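Gallery: Putting the Winter Coats Away
Dudavport Household Pages

Every year, right when the lilacs finish and you can finally leave a window open overnight, I start thinking about winter coats. I know that sounds backward! But the hooks by our door hold just so much, and once the padded jackets are off them the whole hallway seems to let out a breath. My neighbor Matvii Moroz has been after me to put my coat-folding habits on the page (he read the piece on storing blankets and wrote me a very kind letter), so this little gallery is for him, and for anyone else who has been stepping around a pile of coats since the thaw.

I do all of it on a bed. I tried the kitchen table for years and the sleeves always slid off the sides and pulled everything crooked. A bed gives you room for the arms, and the quilt holds the cloth in place a bit, and you can walk up to it from the end and take your time.
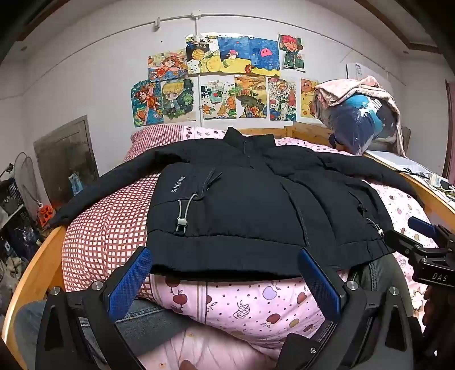 Page 4

Front side up to start, collar toward the wall, and the sleeves out wherever they want to go for the moment. I like this stage because it lets me look a jacket over properly before it disappears until fall. Run a thumb along the zippers, let the drawcords out so they aren't pulling on the cloth all summer, and go through the pockets, all of them, including the ones you never use. Last spring I found a bus ticket, a walnut and a grocery list from Vakulenko in one coat alone - and I still don't know who in this house was buying that much dill. The black one has "SINCE 1968" in small white letters by the pocket, and I'm fond of it, though I couldn't tell you what began that year. And yes, the apple bedding is staying. Red checks, pink fruit, I've had people write in about it and I won't be moved.

A word about washing, as I'm asked every June by somebody who has already packed theirs away. Wash first, dry longer than you think you need to, and then leave the jacket out for another 2 days before you fold it. Padding holds on to damp in the thick places, under the arms especially. Svyatoslav Lysenko, who had the alterations counter at Clovitz when I was younger, used to squeeze the hem band between two fingers and hold it for a while with his eyes closed, and if he felt any coolness at all he handed the coat straight back to you.
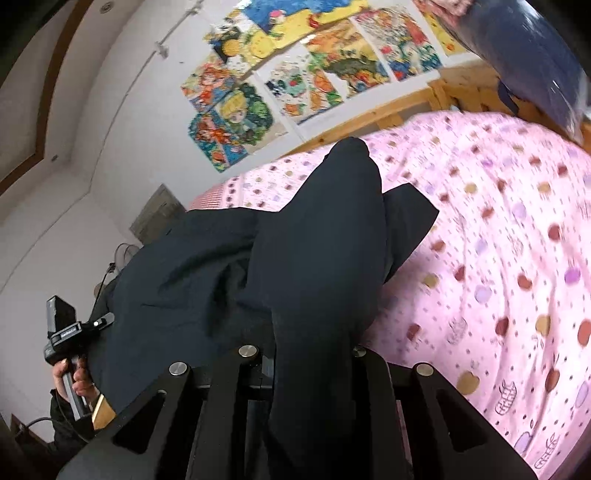

Sleeves are where most people lose patience, and I was the same for a long time. The old way I learned was to cross them over the chest like a person lying down for a nap, which leaves a great lump in the middle and a crease across the front that takes half of November to drop out. These days I work with the cloth a good deal more gently. Dark padded fabric will make soft diagonal creases like those as soon as it's moved, and they don't worry me one bit; I smooth them outward with a flat hand, toward the side seams, and leave the deeper fold until the end. Then the hem comes up toward the collar, loosely, and you stop there. Please don't sit on it.

For keeping them in, I use the big cotton bags from Praltudis, the ones with the wide drawstring. I've had mine 10 years and they have been through the wash more times than I can say. One coat to a bag, two if they're thin, and a scrap of paper pinned on the outside so you aren't opening every one of them on the first cold morning.

Next gallery: scarves, hats and the glove drawer.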